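Hand-washing the good towels
2 min read

Sunday evening is towel time at ours. The big bath sheets go through the machine with everything else, but the little white ones that live by the basin get done by hand, and I've come to quite like it (radio on, door shut, nobody asking me for anything!). I bought a stack of them from Istia in December and I'm determined they'll last.

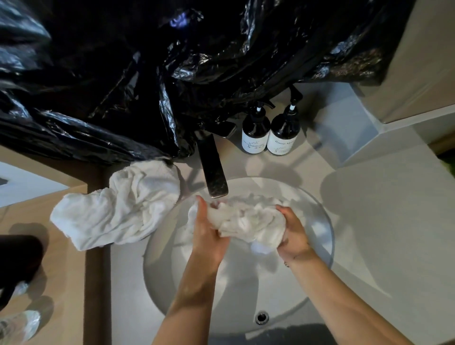
Wringing is where I used to go wrong. I'd twist as if I were starting a lawnmower, and the hems went wavy within a month. These days I bunch the towel up first, both hands low in the basin, and squeeze and turn gently, then let go, shake it out and do it again. A round white basin like this one is handy for it, as there are no corners to bash your knuckles on, and the pump bottles can stay at the back by the tap.

I don't bother with fancy detergent either – a spot of plain liquid from the Grulwood refill shop, 2 rinses, and it's done. If the water's still cloudy, I do 3. Fabric softener I've given up on completely, it made ours feel waxy.
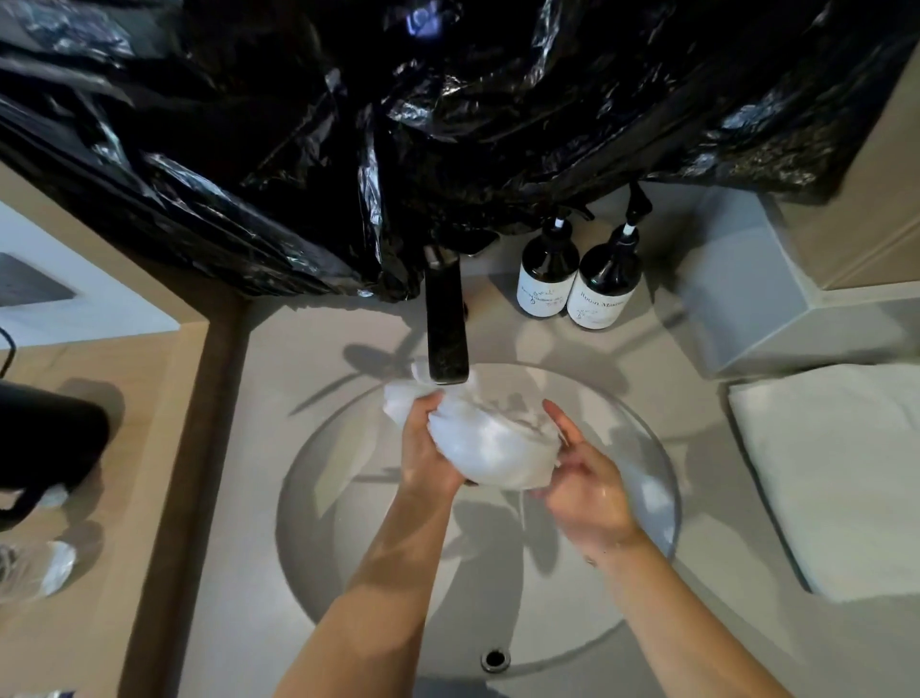
Back under the tap with a white cloth, held in a loose bunch.

Then it's over the rail, pulled straight while damp. Next month I'll have a go at the linen ones – wish me luck.

Comments

Kadierfan: Do you soak first? Mine come up grey whatever I do.

mopandbucket: Gave up softener last year, never looked back.

Tilly_at_no9: My hems are ruined already, any way to rescue them?

Recent items
Getting limescale off a shower screen
Our Lưu laundry basket, one year on
What to keep by the basin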